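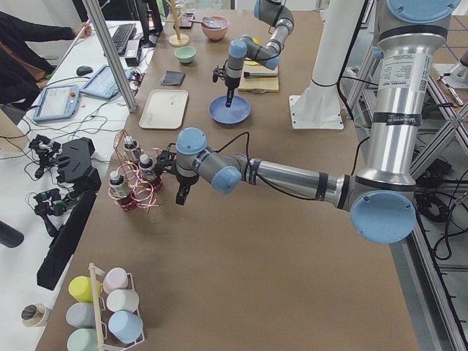 4.2 Untranslated words in group reading: the case of selah

The word selah stands in many of the Psalms, most often at the end of a verse, and also in the third chapter of Habakkuk. Its meaning is not known. The Greek translators wrote diapsalma, which is usually taken to mean some kind of break in the singing. Jerome, working from the Hebrew, put semper, "always", and in this he stood close to an older Jewish reading. Modern English versions tend to print the word as it stands, move it to a footnote, or replace it with a word such as "pause" or "interlude".

Our concern in this section is narrower than the meaning of the word. We wanted to know what readers do with it when they come to it aloud and in company. The nine groups in the study met in two towns, Kostero and Bruda, and had 37 regular members between them. All used the Brusen Psalter, which keeps selah in the running text, in italics and without a note. Groups were told that we were interested in how they read, but they were not told which words we would be listening for.

Three habits could be heard. In the first, the reader spoke the word in the same tone as the rest of the verse and went straight on. In the second, the reader left it out. In the third, the reader was silent for a moment and then either said the word or did not. The third habit was common in Kostero, where several members had sung in church choirs. The Bruda groups mostly spoke the word, and some older members there disliked hearing it dropped, on the ground that it was part of scripture and had been put there for a purpose even if the purpose had been lost.

Psalm 9 gave the most trouble. At verse 16 the word is joined to another, higgaion, which is itself uncertain and has been linked to a verb for murmuring or musing, and to the sound of the lyre. Readers who had passed over selah without remark elsewhere stopped at the pair. In one Bruda group the talk that followed ran well past the end of the session and came back to the question the following week. The transcript is the longest in the set, at just under 3000 words, and very little of it deals with the rest of the psalm.

Figure 3. Two robot arms with light blue joint caps above a brown tabletop; a wooden cup tree stands at the far edge.

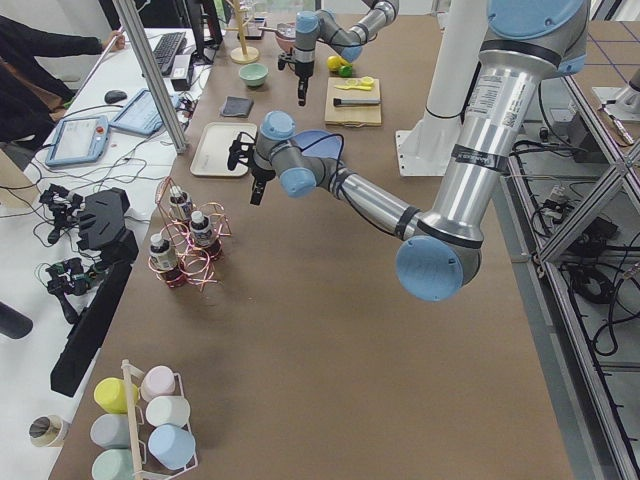

Wiroj Khunthong, in written comments on an earlier draft, objected that the silence we recorded should not be treated as a reading of the word at all. A practised reader pauses at the end of a long verse in any case, he wrote, and selah so often falls there that the two cannot be pulled apart by listening alone. He would have preferred a comparison with psalms of similar length in which the word does not occur.

We accept part of this. Psalm 46, where selah closes verses 3, 7 and 11, does show pauses at places where a reader might well have stopped for breath. On the other hand, the Kostero readers did not leave gaps of the same kind after verses 5 and 9, and when asked later they said they had stopped "for the word". What people say afterwards about their own reading is weak evidence – they may only be repeating what they were taught – but it does suggest that the pause was meant.

A related point was raised by Ruwan Gazi, from the Phuthong readings held in September. There the translation in use had "pause" in brackets. Members almost never spoke it, and few paused either. They seemed to take the bracketed word as a direction to somebody else, perhaps to musicians, and moved on. We have no Phuthong transcripts of our own and so cannot say how steady this was from one meeting to the next.

If the two sets of readings are put side by side, the printed gloss appears to have closed off the question that the bare Hebrew word left open. The Bruda discussion of Psalm 9 could hardly have started from a footnote reading "meaning uncertain". Whether the same holds for readers on their own is taken up in section 4.3, where the material is drawn from marked copies of the Brusen text.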